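Veronika Hämmerli
March 2018

Right, a thread about "natural" laundry and kitchen subscription boxes, and one called Clamoveck in particular. Three people have sent me the link this week asking if it's worth it. Short version: I have doubts. Long version follows. 1/

The pitch: you pay a monthly fee, they send you refills of dish soap, laundry powder and surface spray in a box, and you never buy a plastic bottle again. Fine. I like the sound of that. I'd also like to know what it costs per wash, and that figure isn't anywhere on the site. 2/

So I did the sums from the pack sizes. The powder pouch says 163 washes. In the small print a wash is a half load at the lowest dose for soft water. I live in Zastville. Our kettle looks like a cave. 3/

At the dose they give for hard water, full load, I got nowhere near that. They know this, by the way. The dosing chart is on the back of the pouch and the 163 is on the front, in green. 4/

Then the word "natural". What does it mean on a label? As far as I can tell, whatever the person writing the label wants. The main ingredient in the powder is washing soda, same as the box from the supermarket that has had the same ugly label since I was a kid. 5/

Mathias Koller replied to my last post to say the supermarket stuff "is full of fillers". Mathias, washing soda is washing soda. If you have an ingredients list that shows otherwise, post it and I'll happily eat my words. 6/

(Two Mathiases in my replies today, so to be clear, Mathias Wieser is the one who asked about septic tanks. I don't know. Ask whoever pumps yours out, and don't take the word of a soap company.) 7/

Now the packaging. The pouch is described as "home compostable". I put one in my heap in November and dug it up this morning. It's a pouch. You can still read the colour chart on it. 8/

Maybe it needs a hotter heap. Maybe it needs a summer. But "home compostable" ought to mean my home, with my sad pile of leaves and tea bags, and not a lab somewhere. I've put it back and I'll check again. 9/

I emailed to ask which standard it was tested against. The answer thanked me for being part of the journey. I wrote again. That was two weeks ago. 10/

Prapai Thaweesak makes a fair point in the replies: for people without a car, having heavy stuff delivered is worth paying for. Agreed. That's a good reason to get things delivered. It has nothing to do with whether the soap is any better. 11/

The other thing that bugs me is the "starter kit". It's $159, and for that you get glass bottles, a scoop, cloths and something to put them all in. You already own bottles. You are trying to throw fewer of them out. Why is step one buying more bottles? 12/

Same goes for all those tidy-cupboard photos where everything has been poured into a matching jar. Lovely. Which one's the bleach? Keep the original label on anything you wouldn't drink, please, no matter how it looks on the shelf. 13/

And you can skip the pretty storage too. Any old basket will hold cloths. 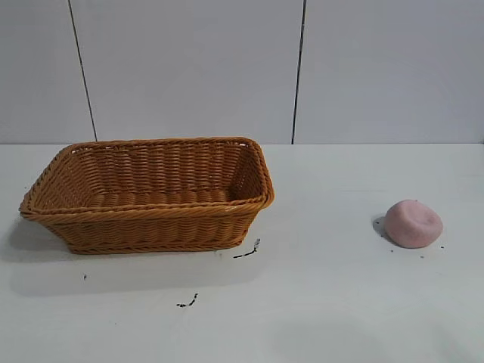

Synthetic rattan, for the record. 14/

Leopold Trummer wants to know what I use. Boring answer: plain powder in a cardboard box, the cheapest dish soap that doesn't make my hands crack, and old T-shirts cut up for rags. White vinegar for the kettle. Don't mix vinegar with bleach, ever. 15/

Could I be wrong about some of this? Sure. If you've had a Clamoveck pouch break down in an ordinary backyard heap, I want to see it, and tell me how long it took and what else was in there. 16/

Same if you've done a proper count of washes. Full loads, hard water, clothes that were dirty to begin with. "It smells amazing" is not a count. 17/

And no, I'm not doing the bamboo toothbrushes next. Stop asking. Maybe the dryer balls. 18/18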